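How to keep a proper match log for your Sunday side (or any side)

Updated 2nd May

Quick one this, been asked for it a few times. How I log our games at Sirkwood so we know who played, who scored, who was on when we conceded. No fancy software. A spreadsheet, a notebook and a pen that works in the rain.

What you need

Notebook, small enough for a coat pocket. Pencil as well as the pen. Phone with a stopwatch. Any free spreadsheet. That's it.

Step 1. Set up the page before kick-off

Do it the night before if you can. Date, opponent, venue, competition. Shirt numbers down the left, 1 to whatever. Leave a gap of one line between the starters and the bench or you will get muddled when the changes come.

Four columns across: On, Off, Goals, Cards. Assists if you can be bothered. I do them now, didn't for the first two seasons and regret it.

Get the opposition's shirt colours down too. Sounds daft. Come back to your notes in April when you've played Willara three times and you'll want to know which one was which.

Step 2. Start the clock on the whistle

Not when you think of it. On the whistle. If you miss it, start when you can and write "+1" at the top of the page, then add it on later. Don't try to fix it as you go, you'll get it wrong.

Restart from zero at half time and write second half minutes with a 2 in front and a dash. So 2-14 is fourteen minutes into the second half. Turn it into 59 when you get home. Adding 45 in your head while someone is taking a corner is how mistakes happen.

Step 3. Goals

Minute, scorer, how. Keep the how short. I use:

H header
L left foot
R right foot
P penalty
OG own goal
S scramble, no idea, ask afterwards

Write the running score next to every goal, home team first. Always home first, even when you're away. If your running score doesn't match the ref's at full time you can go back up the page and see where it went wrong.

Own goals go to nobody on your side. I know the striker says he got a touch. Pick a rule and stick with it all season, otherwise the top scorer argument never ends.
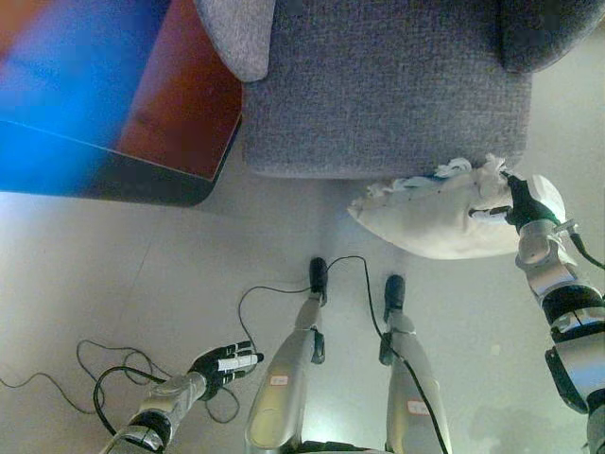
Step 4. Subs

This is where most logs fall over. Write both numbers and the minute, as one entry. "9 off 14 on, 2-20." If your league has rolling subs, same again each time, just keep a fresh line for every change. Ours does, and against Espinoza we made 11 changes in one game. Took up half a page but it all added up after.

If two go on together, bracket them. If you miss one, ask the player at the end, they usualy know to within five minutes.

Step 5. Check it before everyone goes home

Two minutes, no more. Score with the ref. Cards with the ref. Scramble goals with whoever was nearest. Do it in the car park if you have to.

Step 6. Type it up

Same evening. One row per player per game, NOT one row per game. This matters. Columns I use:

Game number
Opponent
Home or away
Player
Started, yes or no
Minutes
Goals
Assists
Yellow
Red

Minutes is off minus on. Starter who comes off at 78 gets 78. Ignore stoppage time completly, a full game is 90 even if it ran to 96. Rolling subs who go back on get two spells added together, still one row.

Spell names the same way every time. Copy and paste from a squad list on a second tab. One extra space after a surname and the spreadsheet thinks you have signed someone new.

Step 7. Get totals out

Use a pivot table. Player in the rows, sum of minutes, sum of goals, count of games. Sort by whatever you like.

For goals per 90: goals divided by minutes, times 90. Don't bother for anyone under 300 minutes or so, a lad who got on for ten minutes and scored at Gutimora will be top of the table until Christmas.

Our keeper finished last season on 3,542 minutes, cups and friendlies included. Wouldn't have had a clue without the log.

Common problems

Rain on the page. Pencil. Or a freezer bag over the notebook, hand inside.

Phone died. Ask the ref for the minute at the next stoppage, most don't mind if you're polite.

You're playing yourself. Hand the book to a sub with the page already set up, and type it up from that.

Abandoned game. Log it, put AB in the game number column, filter it out of the totals. If it gets replayed, the replay is a new game.

Back up the file. Email it to yourself once a month, with the month in the subject line.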